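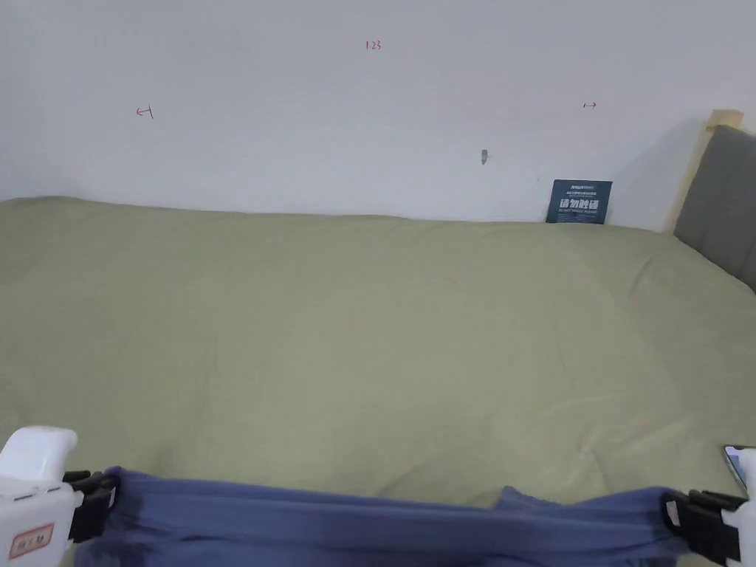 Okay, hi everybody. Wait for people in the back to sit. Thank Denise Greenwood for the invite and for the coffee.

Start with the question I get most: how long should I sleep? Boring answer first (seven to nine hours for most adults), then say I care a lot more about WHEN. My own story goes in now. Five years of night shifts at the Barkitz bakery, in bed at 9 in the morning, up at 2 in the afternoon, mad at everyone. Keep it short, I ramble on this one!

Then light. Get outside soon after you wake up, even if it's gray out. Ask who looked at their phone before they looked out a window. Raise my own hand. 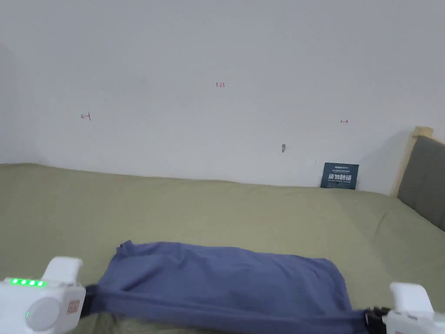 Caffeine next. My cutoff is noon, and yes, I cheat. Tell the Serrano road trip story if they're laughing, skip it if they're not. A 200 mg coffee at 4 pm can still be hanging around at bedtime, so go easy on the afternoon refill.

Naps! Twenty minutes, set an alarm, don't feel guilty. Dulce Trujillo is going to ask about her three-hour Sunday naps again (hi Dulce). Tell her to try it shorter and earlier for a couple weeks and see how Sunday night goes.

Slow down here, drink some water.

Bad nights. One bad night is just a bad night, so get up at the normal time anyway and don't go to bed at 7 to make up for it. If it's been going on for months, or somebody says you stop breathing when you snore, please go see a doctor. Say that part twice.

Sleep diary handout is on the table by the door, 3 pages, take one for your spouse too. Next talk is in January, over in Flilholm. Questions!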